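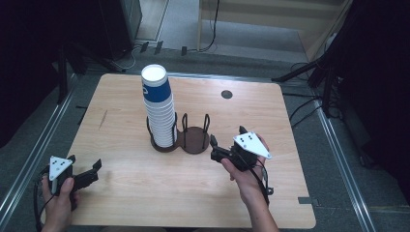 Drosberg Coffee Notes – README

Hi, and thanks for grabbing the files! This is a pile of tasting notes on office and cafe coffee, typed up from paper score cards that our little group has been filling in for years. There are 2,564 notes in this release. I do most of the cleanup, so if something is spelled wrong, it's probably me.

What's in the folder

notes.csv is the main file, one row per note. The columns are note_id, taster, place, roast, brew, score and comment. Score runs from 1 to 7, where 7 means "I'd walk across town for it" and 1 means I poured it out. Half points aren't allowed (Irfan Bhutto kept sneaking them in, and I rounded all of his down, sorry Irfan).

places.csv has the cafes and offices with a short code for each. Fletero shows up twice, FLE1 and FLE2, since they moved across the street and changed their grinder, and the scores before and after really don't belong together.

tasters.csv has initials only. Four people asked to be left out by name and they're all lumped under XX.

How the notes were made

Everybody tastes from plain paper cups, same pour, no sugar until after the score is written down. Shabnam Baloch set that rule in May when we noticed that anything served in a nice heavy mug got an extra point. I fought her on it and I was wrong – the mug notes are still in there, marked with a 1 in the mug column of old_notes.csv, if you want to look for yourself.

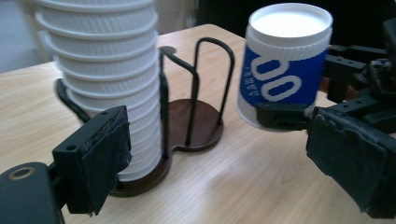 Comments are typed as written, including the rude ones. Rebecca Martinelli writes very long comments and the old export chopped them at 300 characters. I've put the full text back wherever I could find the card, but some Zidberg rows still stop in the middle of a word.

Things to watch out for

The brew column is messy. "Drip", "filter" and "machine" may all be the same thing, depending on who was writing. Wajid Ghumman started a lookup table and I'd love for somebody to finish it!

Pirzada is a roaster and also the name of a cafe. In the roast column it's the roaster, in the place column it's the cafe. Please don't merge them.

Blank scores are blank on purpose. Don't fill them with zeros, I did that once and it made Zidberg look terrible.

Changes

13 Nov 2018: fixed the accents in Seija Riihimäki's comments, split Fletero in two, dropped the duplicate rows.

Using it

Do what you like with it, just say where you got it. Fixes are welcome – send me the note_id and what the line should say, and I'll dig out the card and check.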